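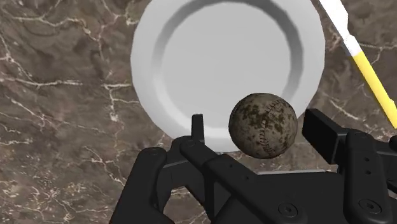

*Simulated kitchen bench, with gripper, plate and one baseball that has seen better days.*

# About Follix

Follix teaches machines to do chores. We should say up front that the machines are not very good at chores yet. If you came to this page hoping to be rid of the washing-up by May, we'd suggest a dishwasher, or children.

We're a small company in Erkorcombe, upstairs from a tyre place, and our business is finding out which household and shop-floor jobs a robot can be trusted with. People who make robots pay us for this. So do people who have been sold one and would like a second opinion, and they tend to ring earlier in the morning.

## How it started

Tsion Tefera founded the company after several years in warehouse automation, where she watched a very expensive arm learn to put cartons on a pallet. It got terrific at it. Then the supplier changed the tape on the cartons and everyone went home early.

She wanted to know what else would throw a machine off its lunch, and began keeping a list. The list is now our test catalogue. It has 452 tasks in it, from "put the mug on the shelf" (fine, usually) to "fold the fitted sheet" (we have staff who can't do this either).

## What we do all day

Most of our work begins in simulation. We build a kitchen bench, a laundry or a packing station on the computer, put a few things on it, and ask the robot to sort it out. Breaking a simulated plate costs nothing, and we have made full use of that.

We like to mix in objects that have no business being there. Real kitchens have sporting goods in them. They have batteries, permission slips and half a torch. A robot that can clear a table only when the table holds crockery is going to have a quiet career, so a grubby ball next to the dinner plate is a perfectly reasonable thing to ask it about.

Whatever does well on screen goes to the workshop and gets tried on real benches with real stuff. Scores generally drop. Our last full round was 2658 attempts across 117 tasks, and there were 33 of those tasks we'd let a machine do while we were out of the room. None of them involved soup.

## Can they do it yet?

We get asked this at every barbecue, so for the record:

- **Picking up one solid thing and putting it somewhere else:** yes, most days.
- **Stacking plates:** yes, if they're your second-best plates.
- **Wiping down a bench:** it will wipe. Whether the bench ends up clean is a separate test.
- **Packing mixed orders:** getting there. Still baffled by anything in a floppy bag.
- **Laundry:** no.
- **Finding the lid that fits the container:** no, and we don't expect to see it in our lifetimes.

## Trevum and Doucet

Our test software is called Trevum. It sets up the benches, shuffles the objects and keeps score, and it has never once rounded up to be kind. Doucet is the workshop rig, two arms on a trolley with one wonky castor. We've replaced the castor twice.

## Working with us

If you've got a robot and a chore in mind, send us both. We'll tell you how it went in plain English, with the failures at the front of the report where you can't miss them. Visitors are welcome at the Erkorcombe workshop after 10 am. Tea is made by hand.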